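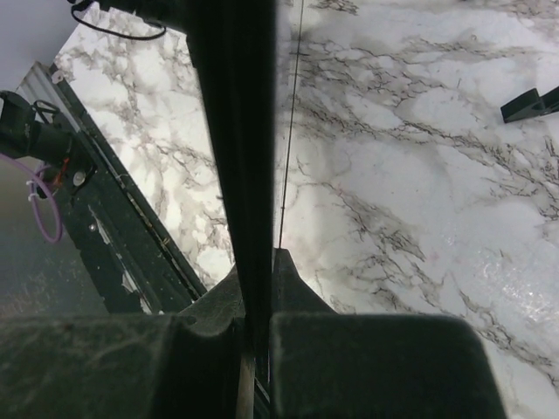 How to Get Old Marker Off a Whiteboard

Dry-erase marker is called that by people who erase it the same day. Leave it up since May and it becomes a fixture, like the thermostat.

You'll need a microfiber cloth, a fresh dry-erase marker, rubbing alcohol and a little patience.

1. Wipe dry first. Sometimes you get lucky. I've been lucky twice.

2. Scribble over the old line with the fresh marker, covering it completely. Yes, this feels like vandalism. Wait 8 seconds and wipe. The new ink loosens the old.

3. Still there? Dampen the cloth with alcohol, hold it on the spot for 30 seconds, then rub in small circles.

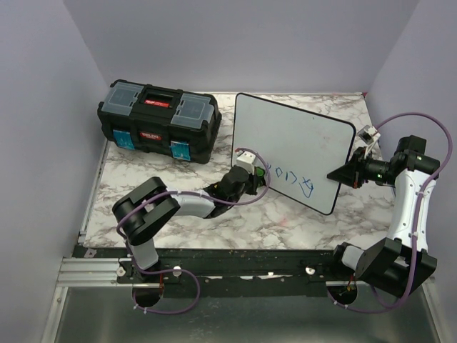
4. Go after the ghosts. Those are the leftovers that survive once the words themselves are gone, and they like to hide out in the open white. A board with one line of loopy blue writing near the lower left can still have faint gray smudges elsewhere, so do the whole surface -- not just the part you're mad at.

5. Buff with the dry side of the cloth and let the board air out before you write on it again.

Put the cap back on the marker. It should click.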